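Wrist camera on home-built hand-held gripper: tracking drops out when I pick things up

I have built a pair of hand-held grippers for recording folding tasks at home, with a fisheye camera on each wrist. Bodies are printed, jaws are on a parallel linkage, and position comes from visual tracking on the wrist video afterwards. Waving them around an otherwise still room gives a clean path. As soon as I handle cloth, the track jumps by up to 90 mm and sometimes never recovers. I have recalibrated the lens twice. Shutter is fixed, exposure is fixed, and the batch I care about has 93 recordings in it. Is this a lens problem or a software problem?

Harsh Mathur
posted 10/07/2018

Vieira

Probably the lens. Cheap fisheyes are never centred properly. Buy a better one and recalibrate.

Tetsuya Ogura

I doubt it is the lens if the free-air runs are clean. Look at what fills the view during a grasp. The fingers sit very close to the camera and move with it, so any feature the tracker picks up on them tells it that the camera is standing still. Cloth is worse, as it moves on its own.

Make a mask. Take one still with the jaws fully open and one with them closed, paint out everything either position covers, and include the base plate and bolt heads. Bolt heads make excellent corners and the tracker will cling to them. Also mask the dark ring outside the lens circle. Then raise the feature limit; I use 800 on the masked picture.

The mask won't remove the cloth or the other gripper. For those you need enough fixed room left in view. My own rig, tilted up:

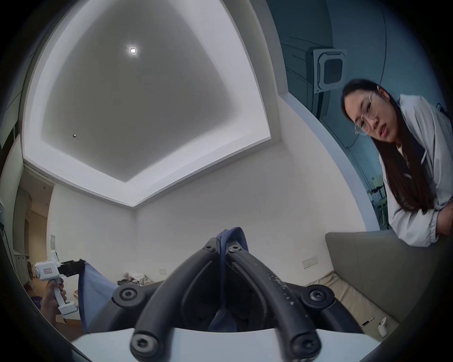 Right wrist view, with the left gripper holding the corner of a light blue cloth.

The black fingers take up the foreground and go in the mask. The ceiling tray edges and the air-conditioner grille are fixed and usable. The plain back wall gives very little. People are not in the mask either – anyone leaning over the work is a moving patch, so set your outlier rejection accordingly.

If it still drops out after that, check whether the camera bracket flexes when you squeeze the trigger. Mine did until I doubled the wall thickness.

Inero

Agree with the mask. Check that it is applied at the same resolution as the video. Mine was silently scaled and sat off to one side, and I lost a week to it in April.

3 comments

Harsh Mathur: Masked and rerun. 915 frames of the worst recording now track without a jump. Bracket does flex slightly, will reprint.

Broltier: Does the mask need redoing if I change fingertips?

Tetsuya Ogura: Yes, if the new ones are wider or longer.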